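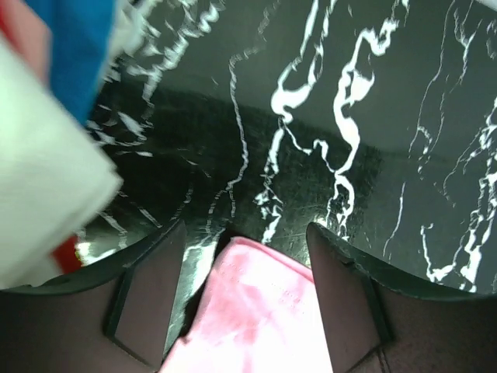
Acta de la reunión de febrero - grupo de ropa de casa, residencia Brekstead

Empezamos a las seis y diez, porque yo llegué tarde con las llaves (perdón otra vez). Preside Shona Forsyth y tomo nota yo, así que si algo está mal apuntado, ya sabéis a quién reclamar.

1. Paños y trapos. Fue lo que más nos ocupó, ¡casi media hora! Seguimos con el reparto por colores: los rosas para los baños, los azules para cristales y los blancos para la cocina. Shona propone que se doblen todos igual, en cuatro y con el pliegue hacia fuera, y a mí me parece estupendo porque en el armario del pasillo ya no hay quien encuentre nada. Aprobado, con una abstención - la mía no, que conste.

2. Mesa de doblar. Se queda la negra con dibujo de mármol. Pedí un tapete para que no resbale la tela y me dijeron que ya veremos.

3. Compras. El presupuesto de Filness sube a 600 euros y el de Matheson no ha llegado. Esperamos al segundo antes de decidir. La factura 2247 sigue pendiente; la reclamo yo esta semana.

4. Sala Drerton. Nos la dejan dos tardes más para clasificar lo que queda en las bolsas. Hacen falta cinco personas por tarde y de momento estamos Shona y yo, así que apuntaos, por favor, en la hoja de la entrada.

Ruegos y preguntas: que alguien traiga etiquetas, de las que aguantan el lavado. Terminamos a las siete y media.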